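To: equipment-planning list
From: Nuria Carrasco
Subject: Re: Gripper budget, second half - what do we need to order in June?

Rosalía Paredes wrote:
> I have to turn in the equipment request before the end of June and I
> still have three different versions of the gripper line. One says
> four hand-held units, one says six, and one says "as discussed."
> Please send a single list with quantities, and say which items can
> slip to the next request without stopping the cabinet work.
>
> Also:
> - Is the Firkent quote still the one we are using?
> - Do we need the second workstation, or was that for Skornside?
> - Why are finger pads listed as equipment? They were consumables
> last time.
> - Someone wrote "backdrops, misc." with no amount. I can't submit
> a line with no amount.

Rosalía,

Single list below, then answers to your questions. Please discard the three earlier versions, including the one I sent with the spreadsheet attached. The spreadsheet had a formula that counted the spare fingers twice.

ORDER NOW

1. Hand-held gripper units, complete: 4
2. Finger sets (left and right, with marker blocks): 6
3. Soft pads, orange: 90
4. Marker sheets, printed and laminated: 15
5. Storage drives for recordings: 4
6. Calibration board, rigid: 1

CAN SLIP

7. Hand-held gripper units, complete: 2 more
8. Second workstation
9. Spare lens covers
10. Replacement cart for the Skornside room

The number six on the gripper line was items 1 and 7 added together. Four is what we need to keep two operators working with one set each and one set each in reserve. The other two would let us run a third operator, but we have no third operator until the Udel work closes, so buying them now means storing them.

On Firkent: yes, use that quote, with one change. The quote was written for units with the older finger mount, which takes a side screw and has to be realigned every time a finger comes off. Ask them to requote with the flat mount at the same quantity. Their sales contact told me by phone that the price difference is 145 per unit and that the lead time does not change. I would like both of those in writing before you submit. If they come back with a longer lead time, keep the older mount on two of the four and take the flat mount on the others. We can live with a mixed set as long as the two types are never paired on one operator.

Buschmann also quoted. Their complete unit is cheaper on paper, but the quote leaves out the marker blocks and charges 900 for setup. With both added, they come out above Firkent at a quantity of four. At ten units the order would reverse. Please keep the Buschmann quote on file for next year.

On the workstation: it was for us, but it can wait. The present machine handles recording and processing as long as they are not run at the same time. In practice we record in the daytime and process overnight. The cost of waiting is that a bad recording is found the next morning and has to be repeated. I looked through the repeat log and it is a nuisance, well short of the price of a workstation. Drives are a different matter. When the drives are full, recording stops, so please do not let item 5 be traded away to make the total look better.

On the pads: they were consumables last time because they came in a bag with no part number and went through the supplies card. Firkent now sells them as a numbered part with a minimum order, and that minimum puts the line above the card limit. I don't mind which category you use. If it is easier to get through as consumables, split the line and I will sign for both halves. The quantity assumes we change pads in pairs, left and right together, even if only one side is worn. Changing one side gives uneven grip on thin items and we spent a good part of the spring chasing that as if it were a software fault.

Marker sheets: the cost is small but the line has to be there. The last ones were printed on the office printer, scaled to fit the page, and came out undersized. The tracking accepted them and gave wrong finger openings for every session until they were measured with calipers. These must be ordered from the print shop at true scale, and somebody needs to measure a marker from each sheet on arrival. I will do that for this batch.

On "backdrops, misc.": strike it. We have enough dark fabric and enough clips for the present layout. If the layout changes for the second cabinet position, I will put in a proper line with an amount.

Two views of the cabinet setup, for anyone on the list who is budgeting for it and has not been in the room:
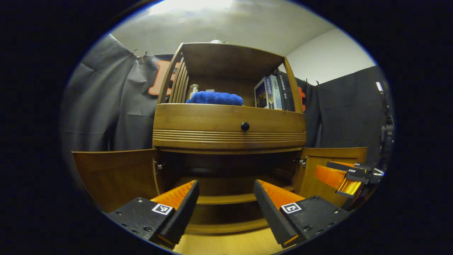
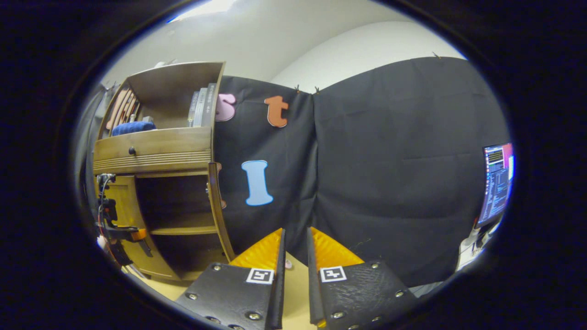 The cabinet tasks are the reason I am asking for spare fingers ahead of spare complete units. Working inside furniture means the fingers meet door edges, shelves and drawer knobs, and the electronics behind them mostly do not. In the tabletop tasks it was the other way around: fingers lasted, and the units came back with cable and connector trouble. If we budget from the tabletop numbers we will end up with idle units and no fingers to put on them. I have based item 2 on the cabinet work alone.

The same reasoning applies to the cabinet itself. I have not listed a replacement. Hinges are the part most likely to go, and they are ordinary hardware that can be bought locally on the supplies card. If a door or a shelf panel fails we can have it cut. What I would like to avoid is a replacement cabinet with different proportions halfway through the recordings, since every session before and after would then have to be labeled separately.

Some notes on timing, as the request form asks for it:

Items 1, 2 and 3 should ship together. Firkent will split a shipment if asked, but then each part is billed for freight, and last time the pads arrived well ahead of anything they could be mounted on.

Item 4 has to be on hand before item 1 is unpacked. A unit without markers cannot be calibrated, and an uncalibrated unit tends to get used anyway.

Item 5 can come from the usual supplier at any time. Please order all four at once so they are the same model.

Item 6 is slow. The board is made to order, flatness is checked before it ships, and the maker will not start without a purchase order number. If any line can go out ahead of the full request, this is the one. The current board has a slight bow. We correct for it in software, but the correction has to be redone whenever the board is moved to another stand.

On item 10, the cart: Skornside asked for it and I have no objection, but it should be on their request. It ended up on ours when the two rooms shared a budget code. If you need somebody to agree to move it, take this message as agreement from our side.

One thing missing from every version so far is calibration time. It is labor, so it does not belong on the equipment form, but it needs to be planned somewhere. Each new unit takes a morning to calibrate and check against an existing one, and the existing one is out of use while that is done. With four units arriving together we should expect two days with very little recording. I would rather put that in the schedule now than explain a gap in the session counts later.

Open points, with owners:

- Firkent requote with flat mount, price and lead time in writing: Rosalía
- Pads as equipment or consumables: Rosalía, either is fine
- Board purchase order ahead of the main request, if allowed: Rosalía to ask
- Cart moved to the Skornside request: Skornside to confirm on this list
- Marker artwork to the print shop with scale stated on the order: me
- Corrected spreadsheet, items 1 to 6 only: me, before noon tomorrow

If the total comes back too high, cut in this order: one complete unit from item 1, then pads down to the Firkent minimum. Leave items 2, 5 and 6 as they are. With three complete units the two operators would share one reserve set, and we ran that way through most of last year.

Nuria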